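Do you need a special block for drawer corners?

Every few months a page of tips goes round telling you to buy something for a job you already manage. The latest is the "corner cube", a small block you wrap in a cloth or a strip of abrasive and push into the recesses of trays, drawers and shelf inserts. Helholm sells a set, Cerislow sells a dearer one, and both promise sharper corners in less time. I have my doubts.

A square edge does reach where a fingertip won't, I'll give them that. But any offcut with a flat face does the same, and you probably have a tin of them.
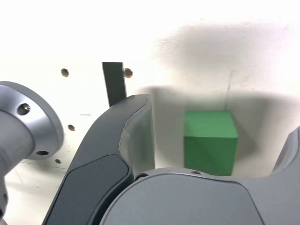
A green cube in a shallow recess.

If you want to try it, a few points the sellers skip:

Check the block against the recess before you wrap it. Cloth adds more thickness than you'd think, and a block that jams will mark the sides.

Go for slightly soft edges. A really crisp one digs into paint, and then you have a second job.

Wrap one face only. The Itonura leaflet says to wrap all six, which mostly gives you a lump that rolls out of your hand.

On pale surfaces, test a coloured block on the underside first. Some rub off. I've read the claim that sealed ones never do, and I'd still test.

For sanding, start at 100 grit only if the surface is rough. Pale paint shows every scratch.

As for the special cleaning paste that comes with the dearer set, washing-up liquid and warm water did my cutlery tray perfectly well in April. I have yet to open the paste.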